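Bin picking at home, gripper keeps grabbing two things
3 min read
Posted in November by gostard_garage

ok so the arm is finally running in my basement in Ostville. Task is dumb simple, take stuff out of the front half of a two part bin, drop it in the back half. Hard plastic is fine. Gloves are killing me. 4 tries on a glove last night, 2 of them it pinched two layers and then let go halfway up.
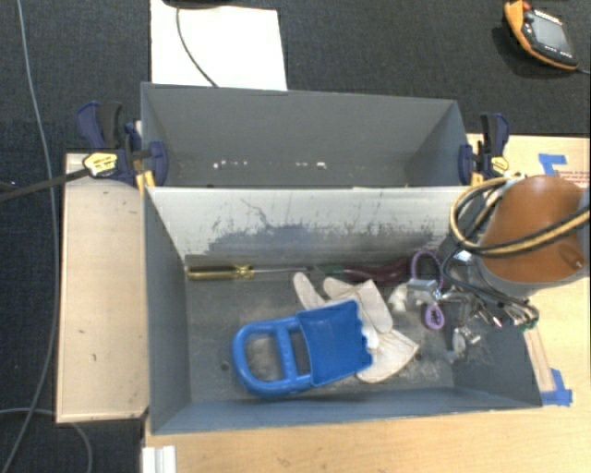
Gripper force is at 3 on the Ilov controller, lowest it goes before it slips. Camera calibration is fine I think, redid it twice. Maybe the pile is the problem – the blue scoop is sitting right on the gloves and I never know which one it'll go for. Anyone get cloth working without suction?

frauke_rieger wrote:
Take the scoop out. Gloves only till thats solid, then add hard stuff back. You're debugging 2 problems at once.

tinbender wrote:
disagree, if it only works on a clean bin it doesnt work. leave the pile. come in from straight above and close slower

frauke_rieger wrote:
Sure, eventually. Not in week one.

mudflap wrote:
are those bar clamps holding the bin?? watch the uprights when you swing over to the back half. I clipped one, bent a finger

gostard_garage wrote:
yeah clamps on both sides, bin walked all over without them. will raise the travel height. trying gloves only tonight, sorry tinbender

tinbender wrote:
fine but post numbers for both

Contact | Copyright Rieger Forums | Back to top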